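Share 14 | 3 comments

4.2 Laying out the sorting table

The sorting table was covered in brown paper before any material was put on it. We chose paper over a plastic sheet after the trial round in February, when fine dust and small splinters slid along the plastic and ended up in the wrong group. Paper holds small debris where it falls. It is also cheap enough to change often, and a used sheet can be folded inward and thrown away with whatever is still on it.

The paper was divided with blue tape into roughly square cells. Earlier work on small offcuts (Gwynne, the Zarncombe report) used pencil lines, but pencil was hard to see on brown paper late in the day and wore away under the brush. Tape stays visible and leaves a slight ridge at the edge of each cell. The ridge turned out to matter for flat, light pieces, which tend to drift when a neighboring piece is moved. We did not label the cells on the paper itself. Position was recorded by row and column on a separate sheet, counting from the corner nearest the door.

Two things were kept on the table at all times: a waste bin and a brush. The bin was lined with a plastic bag folded over the rim, and the bag was changed at the end of each run of 60 pieces, full or not. We fixed the interval because the weight of the bag was one of our measures, and a bag changed only when full would have told us little about how waste built up over a run. The position of the bin was not fixed. In the first half of the study it stood near the middle of the table, which kept the distance to every cell short but took up space that could have been used for sorting. In the second half it was moved to one end. The results for the two positions are given in Section 5.

The brush was used only between runs. Brushing during a run was tried and dropped, as it moved pieces that had already been placed. Figure 3 shows the table with the bin in the central position.

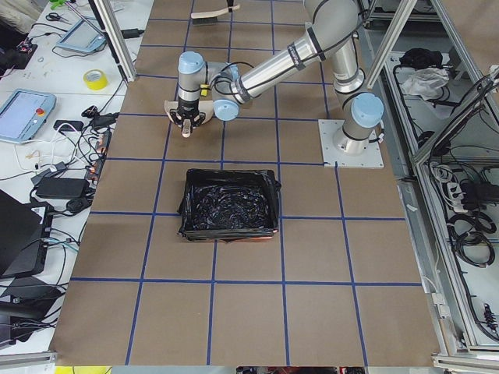 Figure 3. Sorting table with brown paper, tape grid, lined bin and brush. The bin lies across one of the tape lines.

4.3 Material and handling

The material came from the Tulluvetti workshop and consisted of small offcuts that would otherwise have gone straight to waste. A total of 2703 pieces were delivered in four sacks. Of these, 902 were set aside before sorting, either because they were too small to grip or because they were stained with glue or finish. The rest were mixed by hand in a large tub and drawn in runs of 60, with a short final run that was left out of the comparison.

Each piece was taken up, held over the table and then assigned to a cell or to the bin. The rule for the bin was simple. A piece with a split running more than half its length was waste, and so was any piece that broke when lifted. Everything else was given a cell. Pieces that touched a tape line were counted with the cell that held the larger part – this came up often enough that we wrote it into the instructions after the second day.

At the end of a run the cells were emptied one at a time into paper envelopes, the bag was tied and weighed, and the surface was brushed toward the near edge. The sweepings were weighed separately. Heledd Gwynne suggested this step after noticing that part of the lost weight in the Zarncombe report could have been dust left on the surface, and it explained most of the gap in our own early figures.

The paper was changed after every 200 pieces or whenever a tape line lifted, whichever came first. New tape was laid with the help of a marked strip of card, so that the cells kept the same size from one sheet to the next. Small differences remained. We used the Kaufmann correction for uneven cells when comparing sheets, and the run sheets were entered in Workis the same evening. Two run sheets were damaged and could not be read, and those runs are missing from the tables.

We use cookies to remember your reading settings. Accept | Manage choices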